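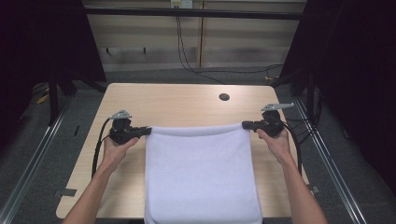
My project was meant to be about towel folding, and it ended up being about rules. I'd wanted to compare ways of recording folding demos with hand-held grippers, because I thought the interesting bit would be the folding itself (corners, edges, how you stop the thing sagging in the middle). Then I read the station rules at Nivcombe and realised that half of them contradicted the other half, so I rewrote them and tested the new ones. Take the cables. With a white towel pinched by its two top corners between the grippers, one cable loops off along the left side of the table and the other runs down next to your right forearm, and the old rules had one line on this: "keep cables tidy". Tidy how? Tidy where? You've got both hands full at that point, so whatever you were going to do about the cables had to be done earlier!

Home | Modules | Projects | Reports | Lab booking | Contact

What I started with

The old sheet was called the Trevura sheet after the project it was first written for, and it had been added to by each year group. Some of it was good. Some of it was plainly about a different table. There was a whole section on keeping clear of a moving arm, copied from a proper safety document, which is sensible advice but no use to somebody whose only moving arms are their own. Meanwhile there was nothing on tired wrists, nothing on where to stand, and nothing on when a take should be thrown away.

I also went through the general guidance we were given in the module on risk assessment. I liked the order it makes you work in: get rid of the hazard if you can, then change the set-up, and only then start telling people to be careful. The Trevura sheet was nearly all "be careful". So that became my test for every line I kept -- could we change the table or the kit instead of nagging the person?

The new rules

I got it down to 7 rules, in the order you'd meet them.

1. Clear the tabletop before you pick up the grippers. The cloth you're working with is the only thing that goes back on it.
2. Lead each cable away on its own side. They must never cross in front of you.
3. Check both cables have slack with your arms at full stretch, not with the grippers resting on the table.
4. Leave any tape on the table where it is. If a piece comes up, tell the lab before the next session.
5. Call out "start" and "stop" so the person at the screen isn't guessing.
6. Stop after six takes and put the grippers down, even if you feel fine.
7. If the cloth slips, finish the take and mark it as a slip. Don't quietly delete it.

Rule 7 caused the most arguments. Two people on my course thought a slipped corner was a bad take and should go in the bin, and I can see why, it does look messy. But if everybody deletes what they don't like, you end up with a set of recordings that says towels never slip, and anyone who has folded a towel knows that's rubbish. Marking it takes a second and leaves the choice to whoever uses the recordings later.

Trying them out

Five of us ran sessions with the old sheet in October and then with mine a fortnight later. I know five isn't many. We also knew which sheet we were using, so please don't read this as a proper trial. What I wrote down was where people hesitated, and under the old sheet it was nearly always the cables. People would pick up the towel, feel a tug, put it down again, shuffle about and start over. With the new order most of that fiddling moved to before the take, where it belongs.

The rule that went worst was the break. I forgot it myself, twice, and I wrote it. My tutor suggested having the screen flash up a reminder, and that's the better answer by my own test, so I've put it in as a request to the Brosutano group, who look after the recording software.

What I'd change

Rule 5 needs a version for working alone. I'd also split rule 3 by height, as a shorter friend found "full stretch" meant something rather different for her than for me. And I'd like the sheet printed large and stuck up by the door -- at the moment it lives in a shared folder, four clicks down, and you need to know it exists before you can find it.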